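FOR IMMEDIATE RELEASE

Ollthorpe Household Desk Questions Value of Furniture Protection Plans

Review of 300 member claims finds most were turned down, and the reasons keep changing

OLLTHORPE, 8 November 2022 — With the holiday furniture sales about to start, the Ollthorpe Household Desk is asking shoppers to read the small print on "total protection" plans before saying yes at the register. A review of claims made by Desk members under one widely sold local plan, Cadum Complete, found that 182 out of 300 were refused in full.

The plan is sold at the checkout by Sturitz Home, which runs furniture stores in Ollthorpe and the surrounding towns. It is offered on dining tables, desks, sofas, bed frames and mattresses. The brochure promises "complete peace of mind." The Desk has read the brochure several times and still can't say what that phrase covers. It does not appear anywhere in the contract.

"We would love to be told we have this wrong," the Desk said in a statement accompanying the review. "If Cadum Complete works the way the salesperson says it works, somebody should be able to point to the page. We asked in April. We asked again over the summer. What we got back was the brochure."

What shoppers are told, and what they sign

Members who sent in their paperwork described much the same conversation. A table or sofa is picked out, a price is agreed, and then the plan comes up. Several were told it covers "anything that happens." Others were told it is "basically insurance." One member wrote down the words "spill it, scratch it, we fix it" on the back of the receipt while still in the store, and we are grateful for that.

The contract is narrower. It covers stains and damage from a "single, identifiable, accidental event." The customer must report that event within five days. Damage that builds up over time is left out, and so is damage of unknown cause. So is "surface change consistent with ordinary domestic use," a phrase that was used to turn down claims for water rings, for faded chair arms, and for a desk whose drawer front came away in a child's hand.

Anyone who has lived with a dining table will see the trouble. Most marks on a table are simply found one morning. To make a claim, the owner has to know which cup it was, and which night. An owner who doesn't know gets refused for unknown cause. An owner who makes a fair guess, and guesses a date more than five days back, gets refused for being late.

There is also a cleaning clause. The contract says furniture must be cared for with "approved products only." The approved product is the Cadum care kit, sold separately. Members who had used dish soap and water were told this might have voided the plan. Whether it did or didn't was never stated in writing in the letters we were shown.

About the review

The Desk wants to be plain about what this review can and cannot show. The 300 claims came from our own members, who chose to send them in. People with a grievance are more likely to write to us than people who got a new tabletop and went on with their lives. We do not claim that the same share of all Cadum claims is refused, and we would ask anyone repeating our figures not to claim it either.

That said, Cadum's sellers could settle the matter by publishing their own numbers. They have not. The store leaflet says "thousands of happy customers," which tells a shopper how many people bought the plan, or perhaps how many were happy with a sofa. It says nothing of claims paid.

We read each contract alongside the claim form and the reply letter. Where a claim was refused, we noted the reason given. Where it was refused twice, we noted both reasons, which often did not match. In a fair number of files the first letter gave one ground, the member answered it with receipts or pictures, and a second letter then gave a different ground without mentioning the first. We do not know why. It may be poor record keeping. Members were not inclined to take that view.

The price of the plan

Cadum Complete is priced by the value of the furniture. The largest single charge in our files was $795, paid on a dining set, a sideboard and two armchairs bought together. The buyer later claimed for a burn mark on the table. It was a single, identifiable, accidental event, reported the next day. The claim was approved, and the remedy was a touch-up pen, mailed in a padded envelope.

The contract allows this. It says the company will "clean, repair, or supply materials for repair." The choice belongs to the company.

For comparison, the Desk asked Pētersons, a family repair and refinishing shop in Ollthorpe, what it charges for the kind of work our members had claimed for. The shop's minimum charge for small surface repairs done in the customer's home is $60. Larger jobs cost a good deal more, and a badly split top may not be worth saving at all. We are not recommending Pētersons over any other shop, and we took nothing from it but a price list. Even so, a household could pay for a lot of small repairs with the cost of one plan, and would get to choose when to call.

Pētersons also told us it has never been asked to do work under a Cadum plan. Cadum's brochure refers to a "network of local craftspeople." We asked Sturitz Home for the name of one business in the network and were told the list is confidential.

Light finishes and the "invisible barrier"

The plan comes with a spray treatment, applied before delivery and described as an "invisible barrier." Sales staff push it hardest on pale furniture. White and cream tabletops have sold well in recent years, and the worry about coffee and tomato sauce is a real one, so the pitch lands.

We are doubtful. The brochure does not say what the spray is made of, how long it lasts or whether it does anything at all on a top that has already been sealed at the factory. A good many modern tops are. Members who asked were told that the formula is proprietary. Members who asked how they could tell it had been applied were told that it is invisible, and we suppose that is consistent.

None of the paperwork we saw recorded a date of treatment. If the barrier is worth paying for, a date and a signature on the delivery slip would seem a small thing to ask.

A smooth, pale surface can be perfectly easy to live with. Wipe up spills early, use a mat under hot dishes, keep ink and hair dye somewhere else. The maker's care sheet, which comes free in the box, usually says the same.

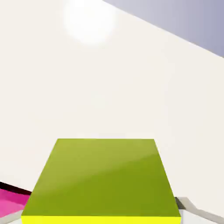
What the Desk is asking for

We have written to Sturitz Home with four requests. We asked the company to publish how many Cadum Complete claims are made each year and how many are paid. We asked that the five-day limit be printed on the front of the contract, in the same size type as the words "complete peace of mind." We asked that a refusal letter list every reason at once, so that customers are not answering a new one each month. And we asked that buyers be given the full contract before they pay. At present most members receive it by mail, after the furniture.

Sturitz Home replied that it "values all feedback" and that its plans are "reviewed on an ongoing basis." We take that as a no for now, and will be pleased to correct the record.

Advice for shoppers this season

Ask to see the contract in the store and read the exclusions before the brochure. If it can't be produced, leave the plan off the order. Furniture can be bought without it, whatever may be hinted at about delivery dates.

Check your home insurance and your credit card terms, as either one may already cover some accidents.

Write down what the salesperson says, with the date. Ask for promises by email.

If you already have a plan, find the time limit today and put it somewhere you will see it. Report damage as soon as you notice it, in writing, and keep copies. If a claim is refused, ask for every ground of refusal in a single letter.

If you bought a plan recently, look for a cancellation period. The Cadum contract has one, on its last page.

About the Ollthorpe Household Desk

The Ollthorpe Household Desk is a member-funded consumer office that reads contracts, answers questions and helps residents with complaints about household purchases. It accepts no advertising and no payment from the businesses it writes about. The full review, with member details removed, can be read at the Desk's office during opening hours, and printed copies are available on request.

Media inquiries: Press Office, Ollthorpe Household Desk

END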